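Home | Rentals | Checklists | Contact
Last updated August 15, 2026

Plalla shared kitchen – walk-through

Extinguisher: tag current. Gauge in the green, for what a gauge is worth.
Smoke alarm: passed the button test – which only tests the button.
Outlets by sink: one trips, one doesn't. Fail.
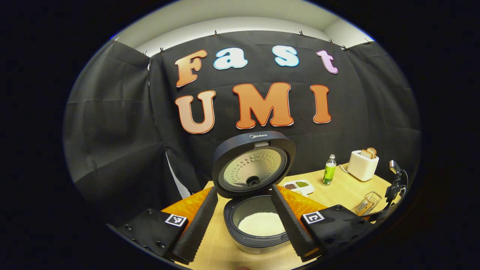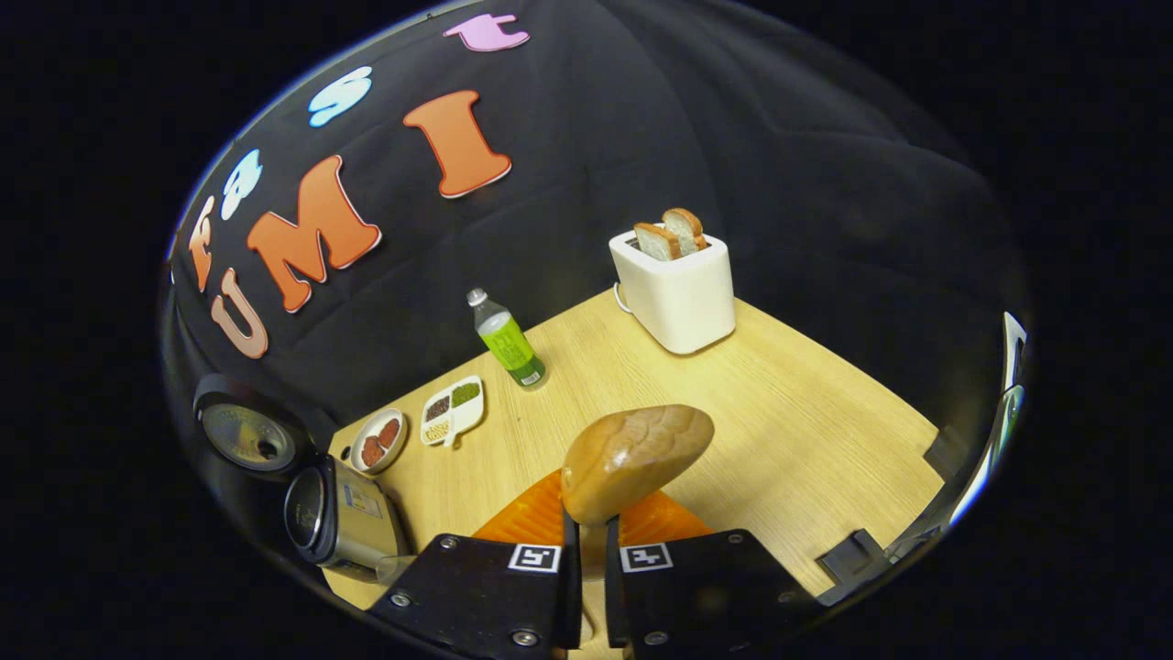
Mei Thibodeaux wrote back that the outlet was replaced in December and should be fine. I'd like to see the receipt.

Back door: sticks. Marked "minor" last time. I disagree.

Recent
Darklow stairwell lights
Birkow boiler room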